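Search this site Search

Filed under: Robot learning, Kit reviews

Kumus sells its hand-held gripper kit on the strength of one result: 2,138 demonstrations, no robot in the room, and a policy that carries over to a real arm. I'm not convinced yet. The paper tests 5 tasks, all on tabletops, and the failures get 3 lines. Odair Dantas reran the block sorting in June with 174 demos and got a much weaker score, though he used fewer people to collect them.

The grip feels good and setup is quick. My wrist was sore by the end of the afternoon. What I'd like to see before paying is the same policy trained on a stranger's data, clutter and all.
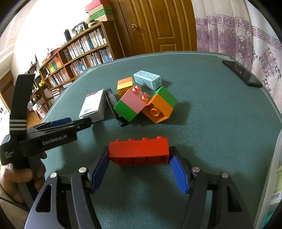

Until Kumus publishes that, I'd borrow a kit before buying one.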